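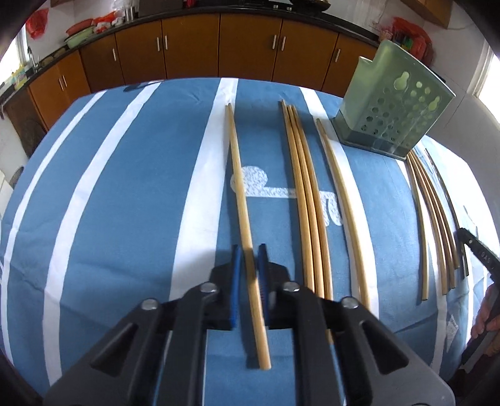
*Item 3: sticks and utensil holder on the kitchen table, blue striped cloth*

**Cordero House shared kitchen: residents' meeting**
July 29, 2026, held in the second-floor kitchen
Present: nine residents. Apologies: rooms 4 and 11.

**1. Minutes of the last meeting**

Agreed with one correction. The spare key for the pantry is kept in the laundry room, not the front office.

**2. Matters arising**

- The slow drain in the left sink was cleared by the building company. It has been fine for two weeks.
- The quote from Diltier for a new extractor fan has come in at $232, fitted. See item 5.
- The label maker has not been found. Room 7 will lend theirs until it turns up.

**3. Utensils and table**

The meeting went over the long utensils. The wooden sticks had been split between two drawers and the top of the fridge, and people were buying more without knowing what was already in the kitchen. Both drawers have been gone through.

It was agreed that the long sticks will be kept together and the thinner ones kept as a separate set. Room 2 asked whether they could all go in one container. The feeling was that the thin ones get lost among the others and that two places would be better.

The pale green holder with the round holes will stay in use. Room 9 said it tips if everything leans the same way, and would like a heavier crock. Room 5 did not want to spend money on a crock while the green one works. Agreed to try the green holder for the thinner sticks until September and look at it again. The longer ones go flat in the wide drawer under the microwave.

The dark stick will be kept with the thin ones for now. If it belongs to anyone, please take it back to your room by Sunday.

Any stick that is split or rough at the end should be thrown away. Please do not put wooden items in the dishwasher. Wash by hand, dry with a towel, and leave out on the rack overnight before they go back in the drawer.

The blue cloth with the white stripes was discussed. Room 6 finds the print too childish for a shared kitchen. Three others like it. It stays on the table. It needs a wash at least every second week, cool, and should be hung up and kept out of the dryer. Room 10 has a plain gray cloth that can go on while the blue one is on the line.

**Action:** Room 3 to clear the wide drawer and line it. Room 8 to label the drawer and the holder. Room 10 to bring down the gray cloth.

**4. Kitchen fund**

Balance at the last meeting was $142. Spent since then: $3 on sponges. Balance now $139. Monthly payments for August are due in the envelope by the first. Room 12 has paid through September already.

Room 1 asked if dish soap could come out of the fund again. Last year it did, and the fund ran out in the spring. After some discussion it was agreed to buy one large bottle and see how long it lasts. Room 1 will write the opening date on it in marker.

**5. Extractor fan**

The fund does not cover the Diltier quote. Two residents thought the fan is the landlord's responsibility under the lease and that we should not be getting quotes at all. The lease says "fixtures," with no list. Agreed to send the quote to Flunine Property and ask them to pay. Until there is an answer, please open the window when frying and keep the kitchen door shut. The hall smoke alarm has gone off twice this month.

**Action:** Room 5 to write to Flunine and copy everyone.

**6. Fridge and freezer**

- Top shelf is for shared items only. Butter without a room number will be treated as shared.
- The freezer needs defrosting. Please empty your section by Saturday at 10.
- The large tub of stock has been there since before two of us moved in. It will be thrown out.

**7. Cleaning rota**

The rota stays as it is through August. Rooms 4 and 7 have swapped weeks. Room 9 asked for the floor to be mopped before the trash is taken down, as the bags drip on the way to the stairs. Others preferred the opposite order. Left to whoever is on that week.

**8. Any other business**

The Fovemura delivery box was left by the back door for four days. Boxes should be flattened and taken to recycling the same day if possible.

Room 2 is missing a small saucepan lid with a black knob.

Next meeting in September, same place. Date to go on the fridge.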